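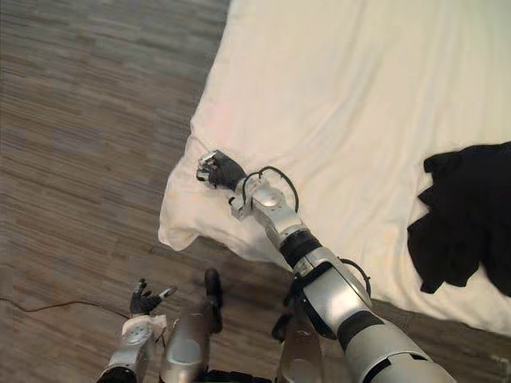
Figure 3. White pillow on a bed with a white sheet.

4.2 What guests said about their pillows

We had expected the pillow to be a small matter in this study. The interview guide gave it a single question, tucked between the one on curtains and the one on street noise, and when we first drew up the guide in May we very nearly left it out to save time. It is a pleasure to report that our guests did not share our view. Of the 200 people who filled in the morning card at the two guesthouses, the Nava in Plolta and the Sarkia in Privby, 97 wrote something about the pillow in the open space at the bottom, where they were free to write about anything at all, breakfast included. Many of them wrote at some length, and a few turned the card over and carried on along the back.

Both houses use plain white bedding throughout (Figure 3), and at both the pillow is a medium one, filled with polyester fiber and changed for a new one every second year. We mention this so that the reader can set aside differences in make. A guest who slept at the Nava and a guest who slept at the Sarkia had, as far as the supplier could tell us, the very same pillow under their heads. What they told us about it was another matter. The same pillow was "like a loaf of bread" to one and "hardly there, I folded it double" to another, and both of these guests stayed in the same room, a week apart.

Height came up more often than softness. This surprised us a little, as the earlier writing on hotel comfort talks mostly of firm and soft, and the pillow menus that larger hotels hand out are nearly always arranged that way. Our guests used the words too, but when the interviewer asked them to say more, they tended to drift toward how high the head was lying and what the neck felt like on waking. A retired schoolteacher at the Sarkia explained that she had nothing against a soft pillow so long as it was a tall soft pillow, and then showed with her hand against her ear what she meant. People who said they slept on their side asked for more height, and those who slept on their stomach asked for less or went without — a pattern that will be familiar to anyone who has read the sleep posture studies, and one we are glad to see hold up in an ordinary rented room.

The second theme was home. We had not asked about home, and yet it kept walking into the conversation. Guests compared the pillow with their own, and the one at home won almost every time, even where the guest went on to describe it as old, lumpy or overdue for the trash. Ecaterina Rusu, who carried out the interviews in Privby, noted after her first few days there that people smiled when they got to this part. We take the point seriously. A pillow that has been slept on for years has taken on the shape of a habit, and a fresh one, however good, asks the sleeper to begin again for the sake of two or three nights. In all, 20 guests had brought a pillow from home, most of them by car, and they spoke of it without any embarrassment.

A third group of comments had to do with how the pillow was set out on the bed. Here the two houses do differ. At the Nava the second pillow is kept on the closet shelf and guests are told about it at the desk, while at the Sarkia both pillows are put on the bed during the morning round. Guests at the Nava were more likely to say that they had wanted another pillow, and 11 of them said that they had not known there was one. We had stood at that desk ourselves and heard the sentence about the closet shelf spoken, quite clearly, to people who had been traveling all day and were looking around for the stairs. It would be unkind to call this a failure on either side. After we shared the early results, the owner put a small card on the nightstand, and we hope to say in a later paper what came of it.

A word of caution belongs in this section. The morning card was filled in at the breakfast table, often with family members looking on and adding their own opinions, and we cannot be certain whose neck is being described on every card. Couples in particular were fond of answering for each other. We kept these cards in the sample, marking them as shared, and ran the main comparison both with and without them. The order of the themes stayed the same either way, though the gap between height and softness grew smaller once the shared cards were left out.

We also did not measure sleep itself. Everything in this section rests on what guests remembered and chose to say, over coffee, in the first hour or so of their day. For the question we set ourselves, which was what people notice about a rented bed, that seems to us a fair place to listen. Readers who want to know how long or how deeply anyone slept will need other methods, and we return to this in Section 5, together with the matter of the curtains.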